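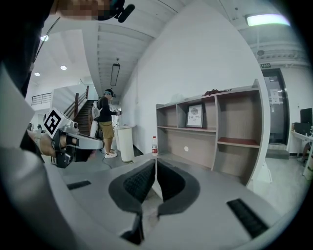

The lower hall, with the staircase and upper landing to the left and the open shelving unit against the white wall.

Dramorach House, Sudby: The Lower Hall

Home / Our buildings / Dramorach House / Gallery

The lower hall is the main shared space on the ground floor of Dramorach House. It serves as the arrival point for the upper level and as a working area for groups using the building during the day. The notes on this page are intended for prospective hirers, exhibitors and others who wish to become familiar with the hall before making a booking. They should be read together with the Conditions of Hire.

The staircase
Dark wooden steps and a wooden handrail lead to the upper level, where the balcony has a metal railing. The steps were sanded and resealed when the building was last redecorated. Hirers are asked not to fix banners, ribbon or adhesive tape to the handrail or to the balcony railing. Items may not be stored on the stairs at any time.

Lighting
A long rectangular fitting hangs from the ribbed ceiling in the centre of the hall, with round recessed lights in the white ceiling to the left. The hanging fitting and the recessed lights are on separate circuits, and both are controlled from the panel in the reception office. Hirers wishing to use their own lighting should give notice when booking, so that the electrical load can be checked.

Shelving and display
The grey and brown shelving unit has several open compartments and holds a framed poster carrying the word "NATURE". The unit was supplied by Britisent and is fixed in position. It may be used for leaflets and light objects during a hire, and should be cleared by the hirer before leaving. The white cylindrical pedestal may be moved by building staff on request. Neither piece should be used as a seat or a step.

Walls
The tall white wall behind the shelving is painted plasterboard. It is suitable for projection but not for hanging work directly. A picture rail system is available in the Prosser Room on the upper level, which has a floor area of 42 square metres and can be booked separately or together with the hall.

Capacity and access
The lower hall may hold up to 100 persons standing. The limit applies to all events, including those where the Prosser Room has been booked at the same time. Step-free access to the hall is by the side entrance, and a lift serves the upper level. The lift carries 2 persons, or one wheelchair user and a companion.

Exits
The green exit sign marks the doorway beyond the hall. The route to this door is to be kept clear throughout every booking, and the notices on the door should be left in place. Cables laid across any walking route must be covered. Cable covers can be borrowed from reception and are issued against a signature.

Food and drink
Bottled water may be brought into the hall. Hot drinks and food are served in the ground-floor kitchen only, except where catering has been agreed in writing.

Bookings
Applications for the summer programme open in March and are considered in the order in which they are received. A refundable deposit of £100 is payable on confirmation. Applicants may arrange a visit to the hall between 10 am and 4 pm by contacting the Dramorach House office, stating the proposed use and the expected number of people attending.

Related pages
The Prosser Room
Conditions of Hire
Getting to Sudby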